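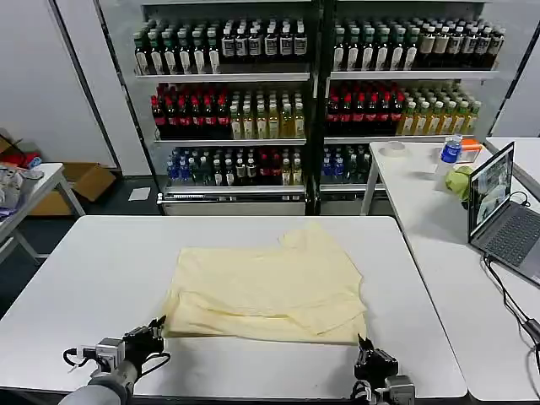
A pale yellow cloth in the middle of the table, with a gripper near each front corner.

Setting up the Graseo two-arm folding kit for a single garment

This page covers the Graseo kit from the point where both arms are bolted down and powered to the point where you have a usable set of recorded folds. It doesn't cover mounting, mains wiring or the emergency stop, all of which are in the printed manual and should be done first. The notes are for the April release of the control software, called Datley in the menus. Older releases put the gripper settings on a different page and don't save the camera exposure between sessions.

The kit is sold for soft goods: shirts, towels, bags and similar. It is not fast, and the supplier's own sheet says so. It is suited to people who want to record folds by hand and then play back or train on the result.

What you need

Both arms, with grippers fitted and the wrist cameras connected
The head camera, fixed and aimed at the work table
A computer with Datley installed
A flat table with a pale, matt top
One garment, and a second of the same kind for checking

The manual asks for 430 mm between the two arm bases, measured between the centres of the mounting plates. Closer than this and the elbows can foul each other when both grippers work near the middle of the table. Wider is allowed, but the far corners of a large shirt then fall near the end of each arm's reach and the wrist angles become poor.

Step 1: home the arms

Start Datley and wait for both arms to show as ready. Choose Home, then Both. The arms move one after the other, left first. Keep your hands off the table until the status line returns to idle.

If an arm stops short of its home position, don't push it there. Release it from the Arms page, move it by hand to a relaxed position away from the other arm, and home again. A fault that comes back after this is usually a cable caught at the wrist.

Check the cables at this stage anyway. The wrist cable needs enough slack for the last joint to turn through its full range, and the slack has to hang on the outer side of the arm. A loop on the inner side will sooner or later drag across the cloth, and a fold disturbed by a cable is difficult to spot in the recording afterwards.

Step 2: set the gripper opening

Open the Gripper page and select one side. There are two values to set: the open width and the closing force. Leave the force at its default for now. Set the open width so that the fingers clear a doubled layer of your fabric with a little room to spare. A very wide opening wastes travel time and makes the fingers more likely to catch a neighbouring layer on the way down.

Run Open and Close a few times on each side with nothing between the fingers. The tips should meet evenly. If one finger arrives before the other, run Centre Fingers from the same page and repeat the check. The fingers supplied by Kılıçarslan as an optional set are longer than the standard ones, so enter their length under Tool before you do anything else. If the length is wrong, the arm will drive the tips into the table.

Step 3: set the table height

Datley stores the table as a flat surface and will not let the tips pass below it. To teach the surface, choose Table, then Touch, and bring the fingertips down on bare tabletop at 3 points on each side. Spread the points out. Taking them all close to the base gives a result that looks fine on screen and is wrong at the far edge.

Add a small clearance when asked. Thin cotton needs less than towelling. With too much clearance the fingers close on air above the bottom layer, and with too little they scrape. Start at the default and reduce it only if pick-ups fail.

Step 4: check the wrist cameras

Each wrist camera should show both fingers low in the view with the table beyond them. Open the fingers fully and look at the live feed. There should be open space between the tips, since that gap is where the edge of the cloth will appear during a pick-up. If one finger fills the view, the camera bracket has slipped round; loosen it, turn it back and tighten it again.

Set exposure with the garment on the table. A white tabletop under strong light pushes automatic exposure down, and a pale fabric then loses its creases. Switch exposure to manual, raise it until the creases show, and use the same value on both sides. Do this for the head camera too.

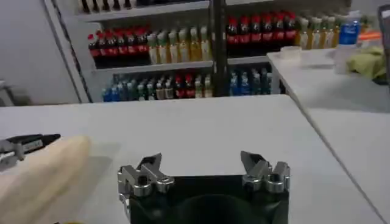

One reader writes that manual exposure alone was not enough with cream towels, and that the edge of the cloth only became clear on the wrist feed once the room lights were moved to one side. The same reader found that focus drifted when the bracket screw was left finger-tight, and now checks it with a driver at the start of each session.

Both points agree with our own use. Light from one side gives each fold a thin shadow, and a shadow is often the only thing separating a cream edge from a white table. The bracket screw should be nipped up with the tool in the kit. Don't use thread glue on it, as the bracket has to be turned again whenever the fingers are changed.

Step 5: plan the fold

Decide the order of moves before recording and write it down. For a plain rectangular fold the usual order is to flatten, take the far edge, bring it towards the near edge, release, then square up the sides. Sleeves, if there are any, go in before the first large fold.

Give each arm its own job. In most moves one gripper holds the cloth still and the other carries an edge. Trouble starts when both grippers carry at once at slightly different speeds, which pulls the cloth out of square. If a move needs both, such as bringing a full edge across, close both grippers first, pause, and then move.

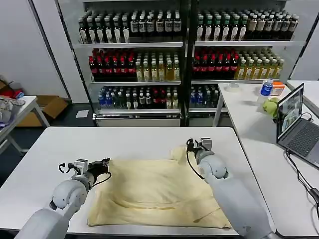
Left gripper near the far left corner of the cloth; on the right, a corner of the fabric lifted and folded up.

The holding gripper should press lightly. A common error is to pinch hard and then lift without meaning to, so that the held corner comes off the table along with the carried one. If this happens often, reduce the closing force on that side or hold with the fingers shut and flat against the cloth.

Step 6: record

Open Novescombe, the recorder that installs with Datley, and create a new task. Give the task a plain name containing the garment and the fold. Select all the cameras and both arms. The recorder will refuse to start if a camera is missing, but it will not warn you if the feed is frozen, so wave a hand in front of each one before starting.

For each recording:

Lay the garment down in its starting state
Return both arms to home
Press Start and wait for the tone
Carry out the fold at an even pace
Open both grippers and move clear of the cloth
Press Stop, then mark the recording as Keep or Discard

Mark it straight away. Going back through a long list later to decide which ones were good takes far longer than it should, because the small preview hides slipped edges.

We recorded 33 folds of one garment for this page. Vary the starting state a little each time: turned slightly, moved towards one arm, or with a corner tucked under. If every recording begins from the same tidy rectangle, playback will fail on the first garment that lands differently. Datley can hold up to 6 tasks in memory, and anything beyond that has to be loaded from disk, with a short wait.

Step 7: squaring up

The last move is the one most often skipped. After the main folds the layers seldom line up, and the bundle needs a push from the side. Bring one gripper down next to the cloth with its fingers lowered to the taught table height, and move it slowly inwards until the upper layers follow. 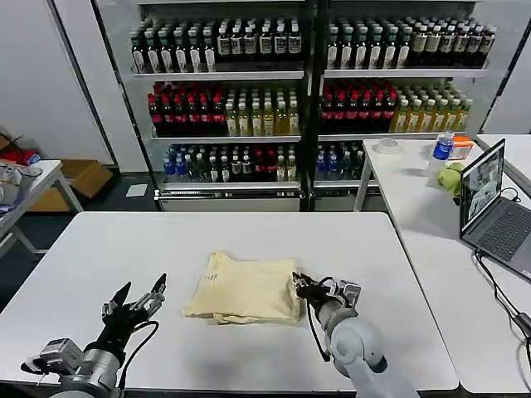 Use short pushes, and lift away from the cloth between them. One long push tends to slide the whole bundle across the table and leaves the layers as uneven as before. Keep the other gripper clear unless the bundle is very light, in which case rest it against the opposite side as a stop.

Don't chase a perfect edge. Soft fabric springs back a little when the gripper leaves, and repeated pushing raises a ridge along the side which then shows up in every later fold.

Faults met so far

Fingers close but the cloth stays on the table. Clearance too high, or the table was taught with the wrong finger length. Repeat Step 3.

Two layers picked up when one was wanted. Open width too large, or the approach is too steep. Bring the fingers in at a shallower angle from outside the edge.

Arm stops in the middle of a move with a force warning. Look for fabric held by both grippers and pulled tight. Open one side, let the cloth go slack and discard the recording.

Head camera and wrist camera out of step on playback. Close any other program using the cameras and restart Novescombe. Recordings already made with the fault can't be corrected.

Gripper fails to open after a long session. Leave it powered, choose Release on the Gripper page and wait for the status line to return to idle. If it stays shut, switch that arm off at its own supply before touching the fingers.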